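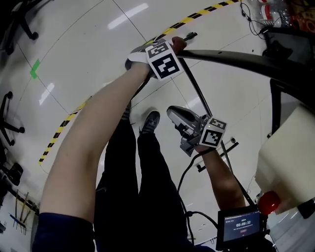 November, Stirham workshop, second bench

Sourdough lye bath trials, continued. I said last time that I would stop fiddling with the pretzels and get back to the rye. I did not get back to the rye.

Where we stand. The Arruda flour has run out and the new sacks are from the Doltlow mill. Same grade on the label, same price, and a dough that behaves like a different animal. It takes up water slowly, then all at once, usually while I'm at the sink. Lurdes says to hold back a splash and add it in the last two minutes. I did that on the second batch and she was right, which I am recording here so she can stop asking whether I wrote it down.

Batch A
Flour 1000 g, straight. All the water in at the start. Mixed until smooth, rested under a cloth, divided. Sticky enough that I lost a fair amount of it to the bench and my left cuff. Shaped badly. Arms of the pretzels too fat, so they closed up in the oven and came out as knots. Taste fine. Salvador ate three and described them as "rolls with ambitions."

Batch B
Flour 1000 g again, last splash of water held back. Much better under the hand. Rolled out without springing back, which batch A did constantly. Chilled uncovered until a skin formed. I had forgotten how much the skin matters. Without it the dough drinks the lye and you get that soapy edge, and then everybody is polite about it.

Batch C
Supposed to be 1000 g like the others. Weighed out 1085 because I was talking to Arnaldo about the van and kept scooping. Found out after the salt had gone in. Did not correct, carried on, and naturally it is the best of the lot. Slightly stiff, good ears on the slash, deep mahogany crust. So now I have a result that I can't explain and a recipe that nobody sane would print. Do it again on purpose before telling Valter.

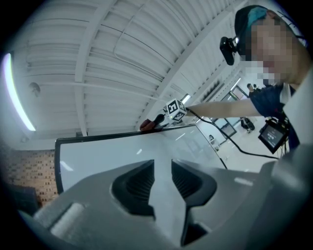

Lye. We are down to the last tub and the lid has been cross-threaded by somebody with strong wrists. Goggles and gloves are on the hook. The gloves with the split thumb are in the bin, where I put them, and where I would like them to remain. Always lye into water. Steel bowl only, never aluminum. Rosário asked whether baked baking soda would do instead for the class in Naltley, where the hall won't want us turning up with caustic. It does, more or less. The color is paler and the crust lacks that bitter snap, but no one on a beginners' course is going to send it back. I'll bake a tray of soda and run a side-by-side before she prints the handout.

Oven. Running hot at the back left again. Turned the trays halfway and still got one corner darker than the rest. I moved the spare thermometer onto the middle shelf and it disagreed with the dial, then I moved it to the back and it disagreed with itself. Arnaldo thinks it's the door seal. Arnaldo thinks everything is the door seal, including the time it was the fuse. Will order a seal anyway.

Parchment. Do not use the new roll for anything that has been in the bath. It welds itself to the underside and you spend the afternoon peeling pretzels like stamps off an envelope. Old silicone mats are fine if they're rinsed straight after. Greased tray also fine, and uglier.
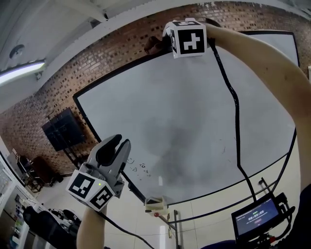
Salt. The coarse stuff from the Stirham market melted into wet gray patches by late afternoon. It looked good for an hour, which is no use if the Naltley order goes out in the morning and gets eaten at four. Real pretzel salt next time, even at that price. Or salt half of them and send the rest plain with a note, although I know from experience that the note will be read after the complaint.

Starter. I've been putting a spoonful into the overnight dough for flavor, with a pinch of dry yeast to do the lifting. Valter maintains this is cheating. Valter's all-sourdough pretzels from last spring are still spoken of, mainly by Salvador's dog. The spoonful stays.

To do
Repeat batch C at 1085 with someone else weighing
Bake soda, one tray, low oven, label the jar properly this time
Door seal
New gloves, two pairs, not the size that fits only Arnaldo
Ask the Doltlow mill whether the grade changed or just the sack
Rye. Feed it at least.

Added at 6:40 in the evening: one batch B pretzel left out on the rack since lunch. Crust has gone leathery, crumb still soft. A few minutes in the oven brought it back almost completely, so that goes on the card for the Naltley people. Batch C couldn't be tested the same way. Somebody had finished it, and there is salt on Lurdes's keyboard.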